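4. Data collection

4.1 Source of the grasp attempts

All grasp attempts used to train the model were gathered on the arm itself, without simulated data. Earlier work in our group (Gunn and Najafi) started from a simulator and then corrected for the gap between the simulated and the real gripper. We chose to leave that step out, as the soft and hollow items in our set were the ones the simulator handled worst. The price is time. A single attempt, from the choice of grasp point to the arm returning to its waiting pose, takes far longer on the arm than in software, and the size of the final set reflects this.

The set holds 1,588 attempts. Of these, 504 were chosen by a person and the remainder by the arm, following the procedure in Section 4.3. We refer to the two parts as the guided set and the self-run set.

4.2 Objects

Objects were drawn from a pool of 100 household and toy items, bought in ordinary shops or brought in from home. We looked for variety in shape, stiffness and surface, and left out anything made of glass and anything too wide for the open gripper. Items were not weighed or measured, and no object models were made. The learning system receives only the camera view and the outcome of each attempt.

A fixed share of the pool, 30 items, was set aside before collection began and used only for the tests in Section 6. Lorna Geddes made this split by drawing tags from a bag, and the operators worked from the remaining items. Two items broke during collection and were replaced with the same product.

4.3 Procedure

At the start of a round the operator tips a small mix of items into the bin and does not arrange them further. Items may touch, overlap or lean on the walls. The camera takes one view before the arm moves in, and this view is stored with the attempt.

In the guided set, the operator marks a grasp point and a gripper angle on the stored view using the Falia labelling tool. The arm then carries out the grasp as marked. Operators were asked to mark the grasp they believed most likely to work, and once in each round to mark one they were unsure of. Without these doubtful grasps the guided set would have held few failures, and a model trained on an early version of it was too confident near the bin walls.

In the self-run set, the current model proposes several grasps and one is drawn at random, with better-scored grasps drawn more often. The model was retrained at intervals and the newer version put in its place – we did not go back and repeat attempts made under an older one. Each attempt is stored with the version number of the model that chose it.

An attempt counts as a success if the gripper is still holding an item at the end of the lift. The check is made from the finger opening and then confirmed by a person from the stored views. Where the two disagreed, the person's reading was kept. Most of the disagreements involved thin items, for which the finger opening is a poor guide.

Items were changed at the end of each round. Carmela Gentile and Dougal Galbraith ran the rounds in turn and kept a shared log of stoppages, covering cable snags, lost camera views and items pushed out of reach in the corners. Attempts cut short by a stoppage were removed. Figure 3 shows the gripper over a mixed set that includes a cup lying on its side and a ruffled mesh pouf, two shapes that call for quite different finger placements.

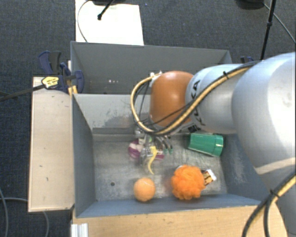

Figure 3. The gripper pointing down into the bin during data collection, with mixed objects on the bin floor.

4.4 Known limits

The bins and the camera stayed in the same place throughout, so the set says little about how the model would cope with a new layout. Lighting was not controlled beyond the room lights. We also note that both operators are right-handed and tended to mark similar gripper angles for long items. The self-run set shows a wider spread of angles, and Section 6.2 reports results with and without the guided attempts for this reason.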